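Word counts for library blurbs, take two. The first version of this set claimed to measure "readability". I don't think it did, and I've dropped the word from the file names.

## What's in it

- `blurbs.csv`: 511 back-cover blurbs, typed in by hand from the Retcombe branch shelves
- `scores.csv`: one score per blurb from the Hustudell formula
- `notes.txt`: spelling choices (we kept "colour" and "grey" as printed)

Blurbs under 30 words were left out. So were cookbooks, which broke everything.

## What the scores are worth

Not much on their own. Hustudell rewards short words, so a muddled blurb full of "it" and "thing" beats a clear one about photosynthesis. The Cimmont handout says any score over 50 suits a general reader. I've looked for where that number came from and can't find a source. Treat it as a guess.

Sartori's list of 1,000 common words is also used for one column (`common_pct`). It's old, and it counts "telegram" as common.

## Known problems

Series titles repeat their blurbs almost word for word. I removed the exact copies in March; near copies are still there and will tilt any average you take. Please don't rank authors with this.
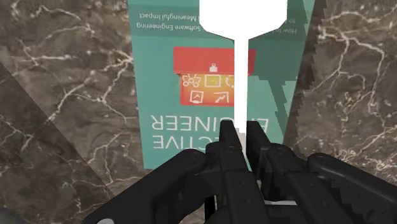

Fixes are welcome if they come with the full blurb text, typed as it appears on the cover.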